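Filed under: Local Business / Town & County

Grodis recalls patio stands, store on Plarkar Street taking returns

7/1/22

Grodis is pulling its white plastic patio umbrella stand off shelves and asking people who bought one to bring it back. The company put out the notice late yesterday. Problem is the threaded collar where the pole screws into the base. On some units it can crack under load and the pole comes down, umbrella and all.

The recall covers 1680 stands sold since March, all of them through the Liapis garden stores in the county. No other Grodis products are affected, the company said. Tables, chairs, planters all fine.

There have been 57 complaints so far. Most were just a pole that wouldn't stay straight. In 3 cases somebody got hit, no serious injuries reported. One of those was at the Flirkau Cafe, where the outdoor seating has been closed since last week while the owner waits on replacements.

"It leaned, we tightened it, it leaned again," said Sumathi Venkataraman, who owns the cafe. "Then a customer had it in her lap. She was very nice about it. I was not so calm."

She has five of the stands and says she wants her money back, not new ones. Heavier bases are on order from a different supplier but she was told two weeks, maybe more. Holiday weekend is usually her best of the summer.

Kumaresan Devadiga, manager at the Plarkar Street Liapis, said returns were steady this morning and the line moved OK. Staff will take the stand in pieces, no box needed. He is asking poeple to unscrew the pole before loading it in the car.

"Some folks show up with the whole thing sticking out of a window," he said. "Please don't. It comes apart."

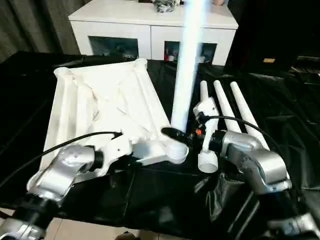

How to return one

Bring the base and the pole to any Liapis store. Receipt helps but isn't required if you paid by card, the store can look it up. Cash buyers without a receipt get store credit instead. Refunds go back on the card in 5 business days, according to the notice.

Anyone who can't get to a store can call the Liapis customer desk and ask for a pickup. Pickups are free but slots for the coming week are mostly gone already, Devadiga said.

Until then take the umbrella down. Don't glue the collar and don't tape it. Filling the base with more sand or water doesn't help either, the notice says, the weak spot is the thread and extra weight down low puts more strain on it in wind.

Grodis says a redesigned collar is being tested and the stand could be back in stores later this summer. No date given. The company did not say if the price will change.

The stand has a model sticker on the underside of the base. If the sticker is missing or too worn to read, stores will check it at the counter.

Town inspectors are also reminding restaurants with sidewalk permits to check all outdoor umbrellas, whatever brand. Permit holders should of gotten a letter by now. Those who didn't can pick up a copy at the clerk's window.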